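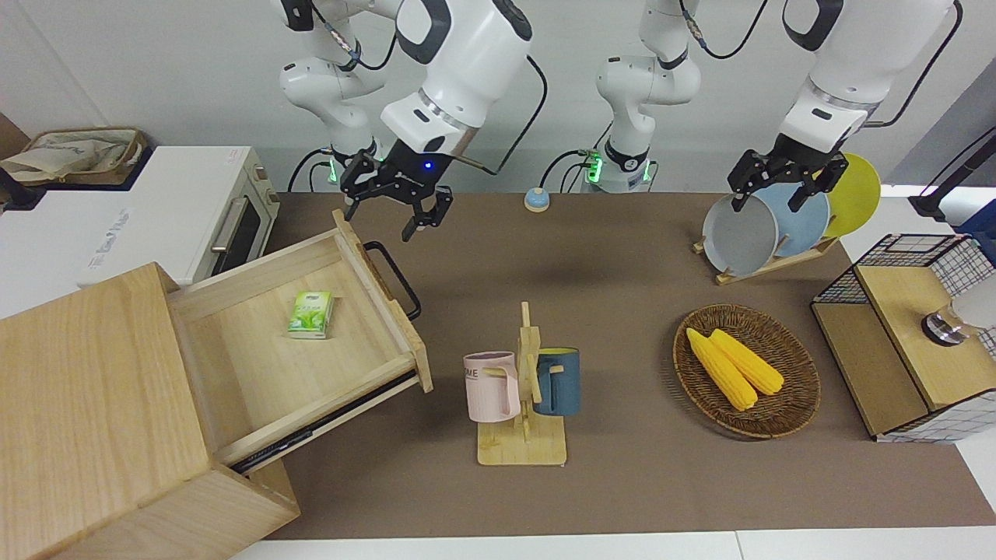 STAFF MEETINGS / MINUTES

Bench staff meeting, June
Minutes kept by me, Tumelo Moodley (my turn again, so forgive the style)

We started at 2:30, once the second pot of coffee showed up. Abílio Pacheco chaired. Last month's minutes were passed with one fix: I had written Kingi where I meant Cudon, sorry to both suppliers!

1. The two-armed robot and the household bench

Abílio went over the plan for the second half of the year. Sallus wants the drawer and dish rack work run on the robot during the day shift, with one of us at the bench and one at the desk. Up to now it's been two at the bench. He says no jobs are going, and I asked him to let me put that in the minutes word for word, so: "No jobs are going." He nodded.

What does change is the work itself. We used to spend most of a shift doing the handling by hand and writing it up afterward. Now it's setting out, watching, stopping the arms when something looks off, and putting everything back for the next run. Several people said they go home less sore and more bored. I'm one of them! I like the robot fine, but four hours of watching a gripper go for a plate is a long four hours, and my eyes are shot by the end.

We agreed on 30 minutes at the bench and then a swap with the desk. We'll try it until the next meeting and see if the handovers get messy.
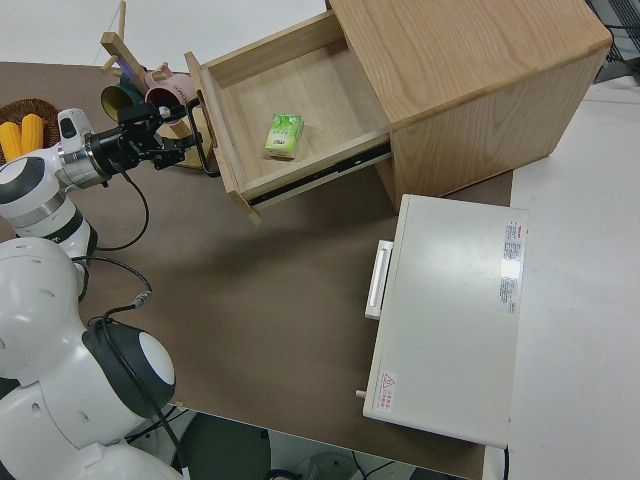

Household bench with the drawer open, tissue pack inside.

2. Setting out and resetting

Long talk on this one. The log stands at 2579 runs and the notes on resets are all over the place (mine too). Some of us write "drawer back" and leave it there, others write half a page. Abílio will draft a one-page sheet covering the drawer, the mugs, the plates and the corn basket. I said please leave a blank box for comments, people do notice things.

Also, whoever is resetting calls "hands in" out loud and waits for the desk to answer. That was already the rule. It has slipped.

3. Pay grade

Raised by the desk side. If we're now expected to read the arm logs and make the call to stop a run, that's a different job from the one on our contracts. Abílio agrees in principle and will take it to Sallus in writing. I'll help with the list of duties.

4. Training

Bustix quoted 800 a head for the operator course. Everybody wants to go, the budget covers half of us this year. Names to me, please, and say if you can't do mornings.

5. Any other business

Locker 132 still won't lock. Abílio has the form.

We wrapped up at 3:45.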